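3.2 Company registers and the sample of filings

The register kept in Fladalden is open to the public, but it was built as a filing system and has few of the features a researcher would want. A company can be looked up by name or number. A person cannot. To find every firm in which the same individual appears as owner, we had to download the filings one at a time and match the entries ourselves.

We drew 1020 companies from the register, all of them small importers of clothing, footwear and household goods. These trades were chosen on the advice of earlier work on trade misinvoicing, where low unit values and frequent shipments make it hard for customs staff to judge a declared price. For each company we recorded the named owner, the date of the last ownership statement, the registered address, and whether the owner was a person or another company.

In 42 cases the declared owner was a company registered in Ollton, where ownership records are closed. We wrote to the filing agent in each of these cases and asked for the name of the person behind the Ollton entity. Seven agents replied, and 3 of them gave a name. The law in force at the time did not require them to do so. The remaining entities are coded as "owner unknown" in all the tables that follow.

Addresses were checked by hand. Where several companies shared an address, we noted whether it belonged to a filing agent, a warehouse or a private home. Shared addresses are common among small importers and are not treated here as a sign of wrongdoing.

Product categories follow the customs headings used in the Mohmand trade series. Footwear is split by upper and by sole, and open styles such as slides fall under the same heading as other casual sandals (Figure 2).

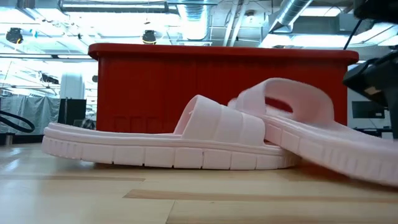 Figure 2. Slide sandals in pale pink, with ribbed straps and thick soles.

3.3 Matching owners to shipments

Ownership records were joined to shipment records using the company number. Where the number was missing from the customs form, we used the company name and postal code together. Matches made on the name alone were dropped.

The shipment data come from the Flestum archive, which holds the declared value, weight and country of origin for each entry. Samina Bangash reviewed the unclear matches and kept a log of each decision. The version of the archive used in this paper was downloaded on 07/04/2025, and later corrections are not included.

We then compared declared unit values for companies with a named person as owner against those coded "owner unknown." The comparison was made within each product heading and country of origin, so that differences in the type of goods would have less effect on the result. Shipments with no recorded weight were left out.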